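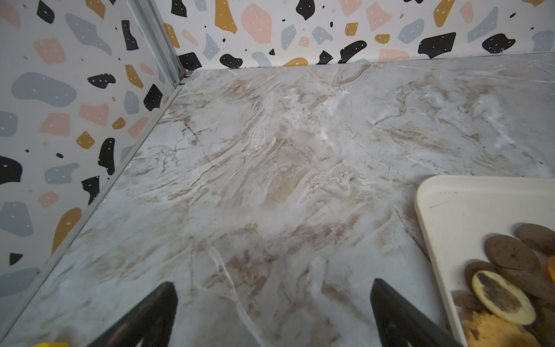

Brisero is a contract packing company in Semside that prepares dried fruit, garnishes and small food sets for caterers and gift suppliers. It is mainly known for the gradual automation of its sorting and tray-filling work, which began with a trial at two benches and was later extended to most of the packing floor. The sorting cells are small. Each has a marble-patterned worktop with patterned walls meeting at a corner, and a cream-coloured plastic tray is placed within reach of a two-fingered gripper. The pieces handled are mostly round slices, brown, pale yellow or orange, which are picked one at a time.

Background

Before automation, all trays were filled by hand. Packers stood at long benches and worked to printed cards showing the contents of each order. Shifts were arranged by product, so that a packer might handle the same slices for a whole day. Complaints about sore wrists and necks were common, and staff turnover was high. The company also had trouble filling its early shift, which started before the first bus from Lultden.

Introduction of the cells

The first cells were set up in October under the production manager, Othmane Saber. They were run beside the hand benches for the length of the trial, and packers were asked to note every stoppage in a shared book. The arms were controlled by a program called Kiani, written in-house, which matches each pick to an order card. By May 21, 2022, when the company published its only report on the project, the cells were filling 3200 trays a week. Hand benches filled a further 2271, chiefly mixed orders and anything with thin or brittle pieces.

Changes to jobs

No packing posts were cut during the trial, but the work altered a good deal. Most packers became cell attendants, who load trays, clear crumbs from the worktops and seams, and deal with pieces the gripper has dropped or refused. An attendant normally looks after two cells. The role carries a higher hourly rate than packing and requires 370 hours of supervised work before an attendant may restart a cell alone.

Opinion among staff was mixed. Lesego Le Roux, a former packer who became the first shift trainer, wrote in the report that the lifting and twisting had eased but that the day had grown quieter — attendants stand further apart than packers did, and talk less. A rota was later brought in under which attendants spend part of each week at the hand benches. Some older packers chose to stay on hand work full time.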